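Visite des ateliers et réserves de Troltumholm
Compte rendu de la délégation Naltau

Le vendredi 19 avril 2019, la délégation de l'association Naltau a été reçue à Troltumholm, dans les locaux de la ludothèque Tastora, à l'occasion de la journée portes ouvertes de l'établissement. La visite s'inscrivait dans le programme d'échanges consacré à la gestion des collections de jouets et d'objets d'éveil.

L'accueil s'est fait au rez-de-chaussée, dans la salle de prêt. La direction y a rappelé l'organisation de l'établissement : 146 familles adhérentes, 2 permanences hebdomadaires et un fonds itinérant qui circule dans 6 écoles du secteur. Les participants ont ensuite été répartis en deux groupes.

Le premier groupe a commencé par l'atelier de remise en état. Chaque retour y fait l'objet d'un contrôle consigné sur une fiche cartonnée : coutures, fermetures, pièces manquantes. Les jeux de société sont traités à part, sur une grande table réservée à cet usage. La délégation a relevé l'intérêt du classement des pièces orphelines par matière, qui facilite les remplacements -- pratique encore absente de nos propres réserves.

Le second groupe a été conduit à la salle Nkosi, où sont préparées les malles thématiques. Une malle comprend au plus 50 articles et porte une liste collée à l'intérieur du couvercle. Les thèmes en service sont le marché, la ferme, les transports et la cuisine. Une malle consacrée au jardin est annoncée pour le mois de mai.

La malle cuisine a retenu l'attention des visiteurs. Elle réunit des articles d'imitation, choisis pour que les enfants y reconnaissent ce qu'ils voient à la maison ou dans les magasins. Les marques familières y ont donc leur place, l'étiquette servant de support aux premiers exercices de lecture : repérer un mot, suivre une ligne, associer un dessin à un nom. Plusieurs membres de la délégation se sont interrogés sur l'opportunité d'employer des marques commerciales avec de jeunes enfants. Il a été répondu que le choix est laissé à chaque école, qui peut demander une malle sans marque.
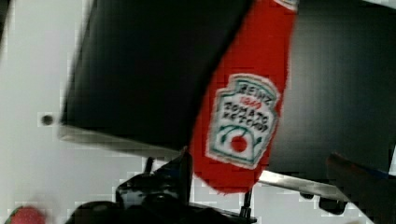
Le ketchup Heinz, avec son étiquette bordée de vert et sa tomate.

La visite s'est poursuivie par un échange sur les modalités d'entretien. Les articles textiles et les articles rigides suivent des circuits distincts, et aucune malle ne repart avant vérification complète de sa liste. Le temps imparti n'a pas permis de voir la réserve haute, fermée pour travaux d'éclairage.

La délégation remercie la ludothèque Tastora de la qualité de son accueil. Les modèles de fiches de contrôle remis à cette occasion peuvent être consultés au secrétariat de Naltau, aux heures habituelles d'ouverture.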